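Obstkorb (Haushalt)

Als Obstkorb bezeichnet man im Haushalt einen offenen Behälter, in dem frisches Obst aufbewahrt, getragen, gewaschen oder zu Tisch gebracht wird. Der Name stammt aus einer Zeit, in der solche Behälter fast ausnahmslos aus Weide, Span oder Stroh geflochten waren, und er ist geblieben, obwohl in vielen Küchen längst Draht, Emaille oder Kunststoff an die Stelle der Weide getreten sind. Regional sagt man auch Obstkörbchen, Früchtekorb oder, wenn das Gefäß eher flach ist, ganz einfach Schale. Zu unterscheiden ist der hier behandelte Gebrauchskorb vom Präsentkorb, der zu Jubiläen und Krankenbesuchen überreicht wird und über den an anderer Stelle ausführlicher zu sprechen wäre.

Bauformen und Materialien

Der klassische Weidenkorb ist luftig und leicht, nimmt aber Fruchtsaft gern in sich auf und lässt sich danach nur mit Geduld und einer weichen Bürste wieder sauber bekommen. Drahtkörbe trocknen schnell, hinterlassen jedoch an weichen Pfirsichen und reifen Birnen Druckstellen, weshalb man sie früher mit einem Tuch auslegte (in manchen Familien hielt sich dafür über Generationen ein eigenes, meist kariertes Tuch).

Seit der Mitte des zwanzigsten Jahrhunderts ist der Kunststoffkorb mit durchbrochenen Wänden verbreitet. Er ist in der Regel rechteckig, die Ecken sind gerundet, damit sich dort kein Schmutz festsetzt, und die Wände bestehen aus vielen kleinen Öffnungen, durch die Luft und Waschwasser hindurchgehen. Beim Boden gibt es zwei Schulen: Der durchbrochene Boden eignet sich zum Abspülen unter dem Hahn, der geschlossene hält Krümel, Stiele und Tropfen zurück und schont dadurch die Tischplatte.

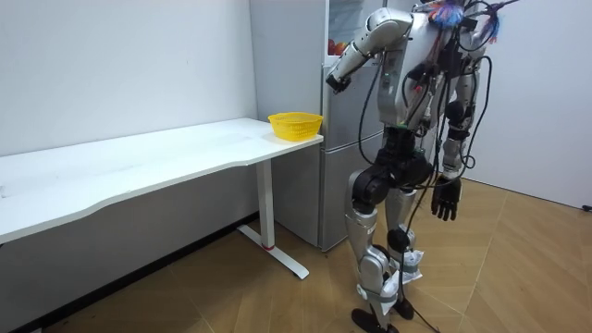
Was die Farbe angeht, so haben sich kräftige Töne durchgesetzt, allen voran Gelb, daneben Rot und ein helles Grün. Die Küchenkundlerin Trinity Iwasaki führt das in ihrem Heft über den gedeckten Alltag auf einen recht einfachen Umstand zurück: Vor weißen Wänden und auf weißen Platten findet das Auge einen gelben Korb sofort, und was man sofort findet, das wird auch benutzt. Wer einmal am frühen Morgen, noch halb im Schlaf, nach einem Apfel für die Brotdose gesucht hat, wird ihr vermutlich recht geben!

Griffe sind nicht selbstverständlich. Flache Körbe kommen häufig ohne aus, höhere besitzen Schlaufen am Rand oder einen Bügel. Als angenehm gilt ein Griff, der beim Abstellen nicht über die Tischkante hinausragt, denn an vorstehenden Griffen bleibt man mit dem Ärmel hängen, und dann rollen die Äpfel.

Korb und Kühlschrank

Der Obstkorb wird oft als Gegenstück zum Kühlschrank verstanden, dabei arbeiten beide in den meisten Haushalten Hand in Hand. Äpfel halten sich in der Kälte erheblich länger als bei Zimmertemperatur, und so lagert man gern den größeren Teil kühl und holt nur heraus, was in den nächsten 2 Tagen gegessen werden soll. Bananen, Ananas und Mangos bleiben dagegen besser draußen, ebenso alles, was noch nachreifen muss. Zitrusfrüchte nehmen eine Mittelstellung ein und vertragen beides einigermaßen.

Für das Umräumen hat es sich bewährt, den Korb auf einer Fläche unmittelbar neben dem Kühlschrank abzustellen, am besten auf der Seite, zu der hin die Tür nicht aufschlägt. So bleiben die Wege kurz und die Tür steht nicht länger offen als nötig. Auf alten Grundrissen der Siedlung Sonton ist neben dem Kühlschrankplatz eigens eine solche Abstellfläche eingetragen, dort „Reichplatz“ genannt, ein hübsches Wort, das sich leider nicht gehalten hat. In Brudmont sagte man zum selben Fleck schlicht „das Eck“.
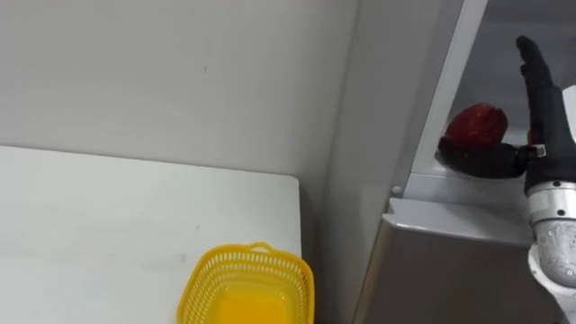

Empfehlenswert ist außerdem eine feste Reihenfolge. Große, feste Früchte kommen zuerst in den Korb und bilden den Grund, die empfindlicheren legt man obenauf. Gestapelt wird möglichst nicht höher als zwei Lagen. Früchte mit braunen oder weichen Stellen sortiert man bei dieser Gelegenheit aus und verarbeitet sie am selben Tag zu Mus oder Kompott. Weil Äpfel beim Reifen das Gas Ethylen abgeben, das andere Früchte und auch manches Gemüse rascher altern lässt, bekommen sie in sorgfältig geführten Küchen einen Korb für sich allein.

Pflege

Kunststoffkörbe werden mit lauwarmem Wasser und etwas Spülmittel ausgewaschen und kopfüber getrocknet. Für die kleinen Öffnungen nimmt man eine alte Zahnbürste. Thaddeus Mercado rät in seiner Hausfibel „Ader“, die es auf 112 Seiten gebracht hat und von denen erstaunlich viele den Körben gehören, zu einer Wäsche alle 8 Tage, was heute den meisten übertrieben vorkommen dürfte. Weidenkörbe bürstet man trocken aus und stellt sie im Juni einen Vormittag lang an die frische Luft, aber nicht in die pralle Sonne. Ein ordentlicher Kunststoffkorb hält um die 5 Jahre, ehe er an den Rändern spröde wird, und dient danach oft noch lange für Wäscheklammern oder Blumenzwiebeln.

Siehe auch

Aguiar (Korbform)
Präsentkorb
Spankorb
Vorratshaltung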